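Demano Round Pedestal Table, White

By Cúc Ông
Updated in December

The Demano is a small round table on a single center column, made for kitchens, break rooms and reception corners where a four-legged table gets in the way. It ships flat in 2 cartons and goes together with the hex key in the hardware bag. We stock it in white only. The gray version was dropped when the mill changed its edge banding, and we don't expect it back.

Top

The top is one piece, 30 inches across, with a smooth white surface on both faces. The underside is drilled and fitted with threaded inserts, so the screws bite into metal and the table can be taken apart and moved without stripping the holes. The edge is slightly rounded. It won't catch a sleeve, but a clamp-on lamp may slip on it, and we suggest a weighted lamp instead.

Coffee, tea and most inks wipe off with a damp cloth if you get to them the same day. Turmeric and hair dye will stain. Don't use scouring powder or the rough side of a sponge. A hot pan needs a trivet under it.

Base

The column is steel with a powder-coated finish. It bolts to a flat round foot with 4 leveling pads underneath. Turn each pad by hand until the table stops rocking, then tighten the locknut. On thick carpet the pads sink in over the first few weeks and will need another turn.

The foot is heavy on purpose. With the top, the table weighs over 50 pounds, and the carton with the foot in it should be lifted by two people.

Seating

Two people can eat at it comfortably. Three can have coffee. If you need to seat four for a meal, look at the Makhubela, which uses the same column with a wider top and a larger foot. 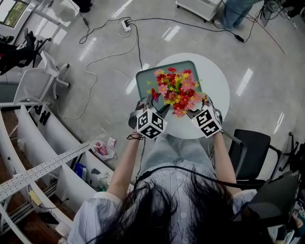 Stools and armless chairs fit best. Chairs with arms will usually slide under, but measure first: the clearance below the top is 27 inches, and many office chairs have arms higher than that. A standard dining chair needs no checking.

Assembly

Lay the top face down on a blanket or on the opened carton. Set the mounting plate over the inserts and start all the screws by hand before tightening any of them. Stand the column on the plate, drop the long bolt through the foot, and tighten until the washer is flat. Turn the table upright with a helper, holding it by the column and the rim together. Never swing it up by the rim alone.

Most people finish in half an hour. If a screw is missing, write to us with the number printed on the hardware bag and we will mail a new set at no charge.

Outdoor use

The Demano is an indoor table. A covered porch is fine in dry weather, but rain gets in at the edge band and lifts it, and the warranty doesn't cover that. For patios we carry the Grillach, with a slatted metal top.

Delivery and returns

Orders go out by Tranport ground service to the lower 48 states. The driver leaves the cartons at the door and does not carry them upstairs. Check the corners of the large carton before you sign. If one is crushed, note it on the slip and take a photo, then open the box and look at the rim.

Returns are accepted unassembled in the original packing. Assembled tables can be returned for store credit, less freight.

Related items

Makhubela Round Table, Wide Top
Grillach Patio Table
Replacement Leveling Pads, Set of 4
Felt Disks for Pedestal Bases
Stacking Stool, Armless

Contact us | Shipping | Warranty | © All rights reserved | Back to top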